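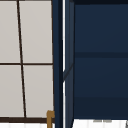

Thanks for coming. I'm going to talk for twenty minutes about heat loss in older houses, and mostly about the cheap fixes. I work on the Stilley retrofit program, which has been through 153 houses so far, nearly all of them built before insulation was required. Owners usually want to start with the windows. A window like the one on the slide, with four panes and thin dark brown bars between them, gives you a lot of joints for its size, and people look at those joints and see money leaving. Sometimes they're right. In most of our houses the attic was the bigger problem.

Slide 2. Attic hatch. Ask who has looked at theirs this year. Wait for hands. A bare hatch with no gasket leaks all winter. Foam strip, two latches, a square of rigid board glued on top. Pui-shan Pan did the one at the Lirunau house before lunch.

Slide 3. Test results from Lirunau. Explain the blower door briefly, skip the math. Reading before work was 1,000 cubic feet per minute. After the hatch, the rim joist and the pipe holes under the sink, 874. No windows touched at that stage. Leave this one up long enough for people to copy it down.

Slide 4. Rim joist. Say where it is, because half the room won't know. Cut board to fit each bay, foam the edges. Wear a mask. Mention that Po-yen Siu wants a carbon monoxide check done before and after any sealing if there is a gas water heater. Do not rush this part.

Slide 5. Back to windows. Order of work: rope caulk, weatherstrip, storm panels, then replacement if the wood is gone. Storm panels can wait until August, when the shop is slow. Hirano lends out the cutting jig for up to 4 weeks.

Questions. Somebody will ask about moisture. Short answer: run the bath fan and check the attic in the first cold spell. Longer answer is on the handout by the door. Hui-mei Chou has the sign-up sheet for house visits.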